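Call for participants: evening study on food labels and everyday shopping

Rundico is a small consumer research office in Larkham. We are looking for adults who buy food for their household and who can tell us, in their own words, how they read a packet before they buy it. You do not need any special knowledge.
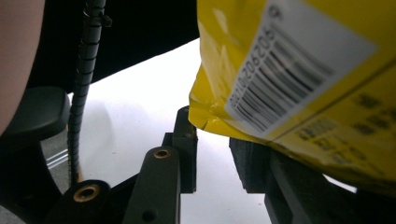

Many people tell us that they look first at the price and only later at the rest. We want to understand this better, and also what happens when the print is small or the surface is shiny. A yellow plastic bag with a barcode on a white label and short blocks of small dark text is a typical thing you may be asked to talk about. There are no wrong answers.

What we ask from you: 4 evening meetings in March, beginning at 6 pm, in our room at Brelldale. Between the meetings you keep a short shopping diary — one page for each week is enough. If you use reading glasses, please bring them.
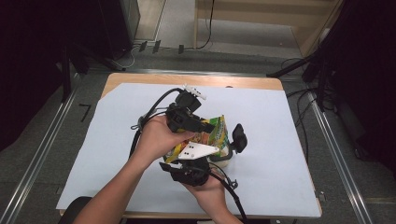
Snack bag held over the paper-covered table.

You will receive a Zapata gift card of 30 pounds after the last meeting, and we pay your bus fare. Tea and sandwiches are offered. Please tell us before if you have an allergy.

You can take part if you are over 18 and live in Larkham or near to it. People who work for a food producer can unfortunately not join. To apply, write to Rundico, study 1142, and say which hours you can be reached by telephone.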